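Trend-following program: does the volatility scaling explain the gap to the index?
Posted in Systematic Strategies, January 20, 2024

Tarkitness

I hold a small position in a trend-following fund run by Peltuvora. The monthly report shows returns net of fees and a comparison to a managed futures index. In October the fund lost more than the index, and the gap has not closed. The manager's note attributes it to "volatility scaling" without further detail.

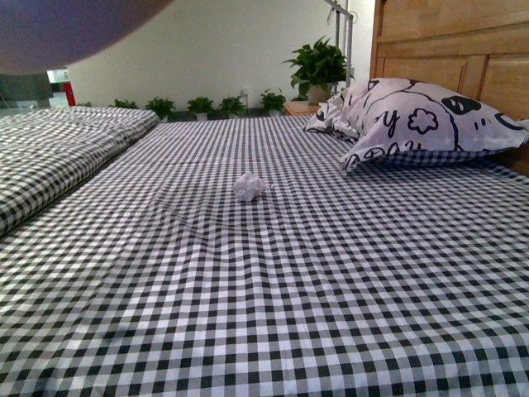
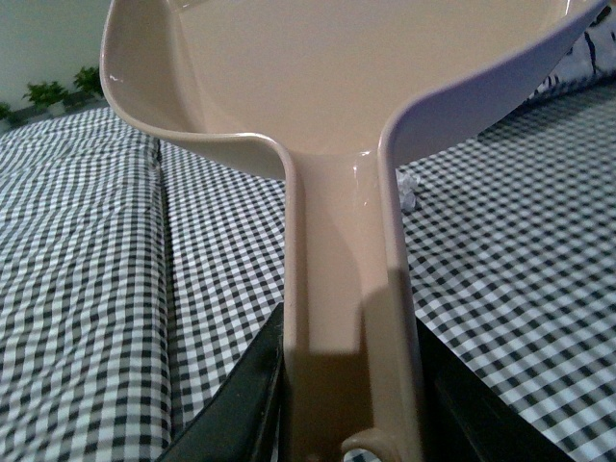
Scoop, and the nightstand with the hand brush on it:

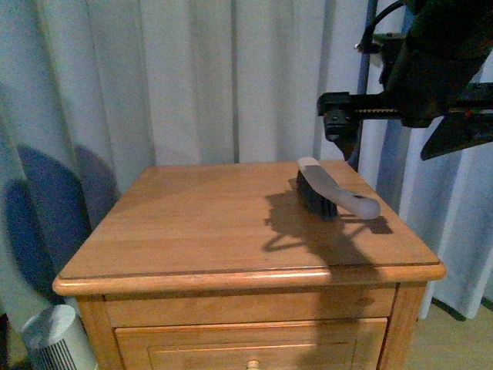

The fund trades 100 markets and the index is an equal-weighted average of programs. Both are reported in dollars. What I want to know is whether scaling alone can produce a persistent gap, or whether I should be looking at fees and market selection first. I have daily net asset values, 1161 observations in total, but no position data.

Lukáč

Scaling can do it, but check the simple item first. An index of programs averages across managers, so its volatility is lower than that of a typical member. If your fund targets a higher volatility than the index realizes, it will lose more in a losing month with no difference in skill or signal.

Procedure with the data you have:

Compute daily log returns for the fund and the index. Drop dates where only one of them has a value.
Compute the standard deviation of each over the full sample and take the ratio.
Multiply the index returns by that ratio and recompute the cumulative difference. Strictly you should do this on returns in excess of the cash rate, then add cash back once.

If most of the October gap goes away, you were comparing two different risk levels. If it stays, regress the fund on the index and look at the residuals. A slow steady drift in the residuals suggests costs. A few large jumps suggest market selection or a different lookback.

One caution: a full-sample ratio hides changes in the target. Repeat the calculation on a rolling window of 100 days and plot it. If the ratio moves a lot, the fund resizes on a different schedule from its peers. Fast resizing cuts positions after a shock and misses part of any rebound, so a gap can persist that way.

Fastine

It's usually fees. Look at the offering document.

Tarkitness

Ran the first part. The ratio is above one and rescaling removes most of October but not the months after it. Residuals drift down with no obvious jumps. I will do the rolling version next and request the fee schedule for my share class.

Lukáč

Ask for the accrual method too. If the incentive fee crystallizes quarterly and the index members are mostly annual, the timing differs even where the rates match.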